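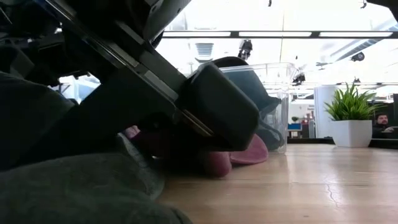
Cevunham, 10/06/2025

Chapter 9
Licensing the Sale of Cannabis

9.1 Scope of the chapter

The previous chapter dealt with possession and the removal of criminal penalties. A legislature that stops punishing users has still to decide who may sell the drug, where, and under what supervision. The present chapter deals with licensing at the retail end. Cultivation permits are mentioned only where they affect the shop.

Three terms need to be fixed at the outset. A licence is a permission granted to a named holder for named premises. A registration is an entry on a list, made on request if the formal conditions are met. A quota is an upper limit on the number of licences in force at one time. Newspapers use the first two as if they meant the same thing, and older statutes are not much better.

9.2 Two ways of limiting supply

Under an open system, any applicant who meets the published standard receives a licence. Under a closed system, the authority sets a quota and chooses between applicants. Caldeira argues that closed systems push up the resale value of each licence and so attract buyers with no interest in the trade. Su accepts the point for small towns but doubts that it holds in cities, where unlicensed sellers keep prices down.

Américo Caldeira and Yuzhen Su both draw on the district of Wonau, which will serve as our main case. Wonau has over 2000 residents and a quota of 3 licences. Applications close in August, and a licence runs for 12 months from the date of grant. The holder may apply to renew but has no right to renewal — a distinction that produced the Tetteh appeal, discussed in 9.4.

9.3 Conditions attached to a licence

Conditions fall into two groups. General conditions apply to every holder and are set out in the statute: proof of age at the counter, sealed packaging, a stock record open to inspection. Special conditions are written for particular premises. The licence held by Grillura, a shop beside a school route, required it to stay shut during the hours when pupils were walking home.

A special condition must be connected with the purpose of the licensing law. It may not be used to settle a planning dispute or to protect an existing trader from competition. The test is easily stated, but its application has been uneven, and the cases are taken in order of date in the next section.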